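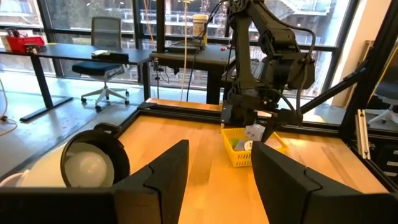
Ekcombe warehouse death, what do we know?

teun_dh
Police were outside the Martens warehouse in Ekcombe at 3 a.m. Saturday. A man, 56, was found dead on the loading dock. No name released.

lghanem
Radio said they're treating it as suspicious.

teun_dh
Radio said "unexplained." Different thing.

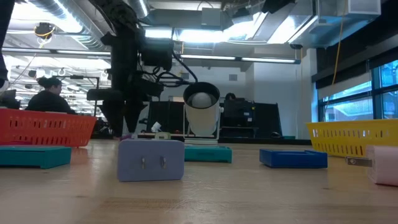
Baskets and trays on the table

inekem
I live across the road. There was shouting a while before the police came, and I told the officer so.

lghanem
So suspicious, then.

teun_dh
People shout there every weekend. Wait for the coroner. 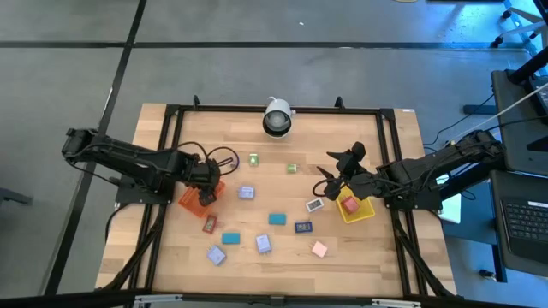

Table with an orange basket

cl_lo
Mendach Road is still closed at the bridge and the 10 bus is going the long way. Does anyone know when it reopens?

inekem
Officer told me tonight, maybe later.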